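Posted in Buying & Budgeting, Dec 19, 2019

## Budgeting for a pair of hand-held grippers for home recordings: what am I forgetting?

**Norbert Vrabec**

Hello all, and thanks in advance for reading, because I do tend to go on. I help run a small project called Pludelen. We want to record everyday chores in people's homes so that a robot arm can later be trained on them, and we've decided on hand-held grippers, one for each hand, instead of hauling a real arm up somebody's stairs. My sister-in-law already thinks I've lost my mind, so please be gentle!

I have $4000 for the first year. A pair from Sturura with the camera mounts would take $3000 of it, and that leaves me a good deal less than I'd like for everything else. I've been going back and forth on whether to buy one pair now and a second in October, or to look for something cheaper and have a spare from the start.

The sort of place we'd be working in is an ordinary living room, with a table to pick things up from and furniture all round it.

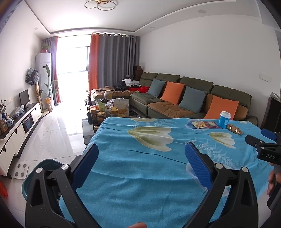 ### What I'd like to know

- Do the finger pads wear out quickly, and should I put spares in the budget from day one? Ours would be the ribbed blue kind.
- Is it worth paying extra for lighting? A big bright window behind the table worries me more than anything.
- What do people do about tablecloths? A soft one wrinkles, and I can't decide whether to buy plain mats or leave each home the way it is.
- Has anyone dealt with Pirncombe for repairs?

I'd be grateful for anything, even "you're overthinking it," which I hear plenty at home.

---

**Virgil Surdu**

Hi Norbert, and welcome! You are overthinking it a little, but I did exactly the same, so pull up a chair.

Buy the one pair now. I know a spare feels safe, but you'll learn so much in the first couple of months that you may well want something different the second time (we did, and I was very glad the money was still sitting there). With what's left, this is how I'd go about it:

1. **Pads first.** Set aside $60 for spares and don't touch it for anything else. Ours went smooth at the tips long before the linkages gave us any trouble. Flat snack packets and anything with a shiny wrapper are where you'll notice it, and paper cups are much more forgiving.
2. **Storage next.** Two drives, and keep them in different houses. I lost a whole afternoon of table clearing once and I'm still sore about it.
3. **Lighting last, or never.** Try turning so the window is off to your side, and draw the curtains partway if the family doesn't mind. Lock the exposure if your cameras let you. We bought a lamp on a stand and it mostly lives in my hallway now, holding coats.

As for the tablecloth, leave it on! Wrinkles and big printed flowers are what you meet in real homes, and a robot that has only ever seen plain gray mats is going to have a hard time of it. I would buy one plain mat for checking your calibration at the start of a visit, and then put it back in the bag.

One more thing, and please do budget for it: your own arms. Holding a gripper in each hand gets tiring sooner than you'd expect, and it's the gripping hand that complains first. We pay people for their rest time as well as their recording time, and that was our biggest line after the equipment.

I haven't used Pirncombe, so I'll leave that to others.

---

**jelly_on_toast**

Used Pirncombe once for a loose pivot. Slow but fine, they charged postage both ways. Ask for the quote in writing. No idea about the pads.

Also look at Jelínek if you want a cheaper pair, my cousin has them and likes them, though I think he only does bottles and jars.

---

**Norbert Vrabec**

Oh, this is wonderful, thank you both! One pair it is, then, and the pads go on the list tonight. Virgil, I hadn't put down a penny for rest time, so I'll be redoing that whole page over the weekend. If you ever want to part with that lamp, let me know what the coats would take for it.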